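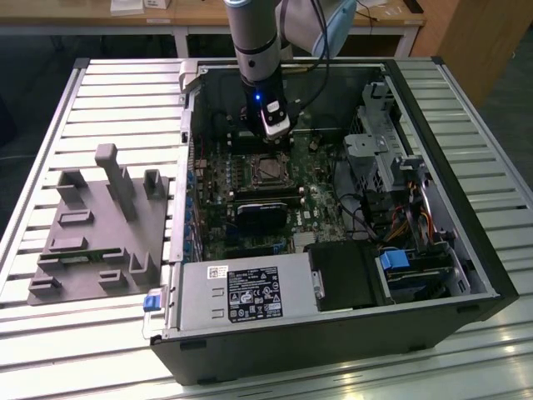 Storkton Equipment Reuse Programme
Second progress report to the Chatzigeorgiou Fund
Prepared by Nisha Singhal, programme manager

1. Period and scope

This report covers the second half of the first grant year, ending in December. It should be read with the first report, which set out the baseline figures and the terms of the agreement with Pleltia, our collection contractor. Spending on premises is outside the grant and isn't covered.

The programme takes retired office computers from employers in the Storkton area, erases the storage, brings the machines up to a common standard and issues them to households on the referral list. Machines that can't meet the standard are stripped for parts, and the remainder goes to licensed recycling.

2. Summary of figures

Machines issued to households: 432
Organisations donating equipment: 34
Weight of material sent for recycling: 3,915 kg
Machines returned under guarantee: 6

The number issued is above the level agreed for the period. The recycling weight is also higher than planned. Most of the excess came from two office closures, where we agreed to take printers and monitors along with the desktops in order to secure the collection as a whole. We don't intend to repeat this arrangement, as printers take up storage space and have almost no reuse value to the programme.

3. Collections

Pleltia carried out all scheduled collections. Missed slots were a recurring problem in the first half of the year and were traced to loading bays that could only be booked before 9 a.m. Donors are now asked about bay access on the enquiry form, and collections at restricted sites are grouped into a single early run.

Asset lists supplied by donors remain unreliable. Typical faults are missing serial numbers, laptops recorded as desktops, and machines listed whose drives had already been removed. Each discrepancy has to be settled before the transfer note is signed, and this delays the erasure certificate. A revised list template has been issued – donors who have used it have so far returned cleaner data.

4. Erasure and records

All drives are erased and verified before any other work starts. Drives that fail verification are destroyed and the serial number is entered in the destruction log. There were no data incidents in the period.

Records were moved from spreadsheets to the Ovano stock system. The transfer took longer than planned. Part of the older data used free-text condition notes, and these had to be recoded by hand into the four grades that Ovano accepts. The backlog has been cleared. Every machine can now be traced from transfer note to household or recycler by a single reference, as required under the grant conditions.

5. Refurbishment standard

The standard set at the start of the grant called for a solid-state drive and a supported operating system, with memory left as found. Feedback from households showed that machines with the lowest memory were slow in video calls, the most common use after school work. The minimum has therefore been raised. Memory is recovered from stripped machines wherever the type matches, and purchased only when recovered stock runs out. Purchased memory is charged to the parts budget line.
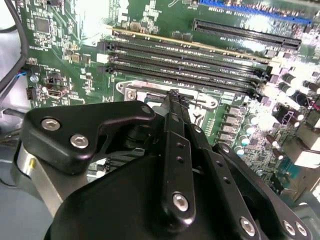
6. Households and referrals

Referrals come from schools, the housing advice service and the library. The library route has grown fastest. The housing advice route fell away during the summer following staff changes there, and recovered once a new contact was in place.

The time from referral to issue has shortened, but remains uneven. Households that need a laptop wait longer than those that can accept a desktop, since donors mainly supply desktops. We have begun asking referrers to record whether a fixed machine would be suitable. In many cases it is, provided that a monitor and keyboard are supplied with it.
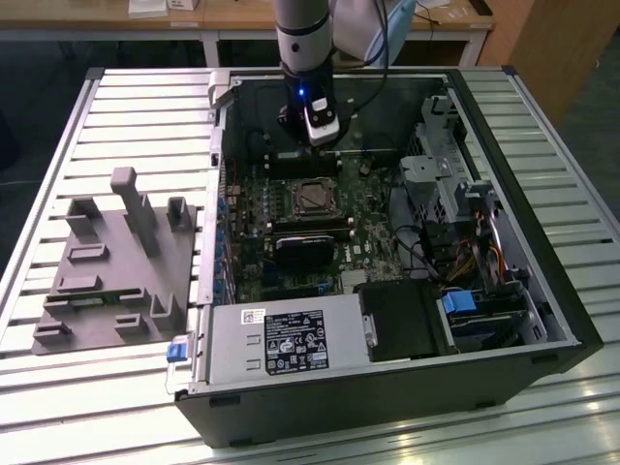
Desktop tower laid on its side with the side panel removed.

Guarantee returns were low. Faults were confined to power supplies and one failed drive, and a replacement was issued in each case.

7. Budget

Spending is within the grant total. Parts are overspent as a result of the new memory minimum, and transport is underspent following the grouping of early collections. We ask the Fund to approve a transfer between these two lines. No change to the total is requested.

8. Risks

Supply is the main risk. Several large donors have lengthened their replacement cycles, and the machines reaching us next year are likely to be older. A second risk is the cost of monitors, as donors increasingly keep these in use when desktops are replaced.

9. Work planned for the next period

– Sign a renewed collection agreement with Pleltia
– Add laptop-specific targets to the donor appeal
– Produce a printed set-up guide in large type
– Complete the first annual audit of the destruction log

Related documents
First progress report to the Chatzigeorgiou Fund
Refurbishment standard, revised
Donor asset list template
Guidance for referrers

We use cookies to count visits to this site. You can change your settings at any time.

Storkton Equipment Reuse Programme | Contact | Privacy | Back to top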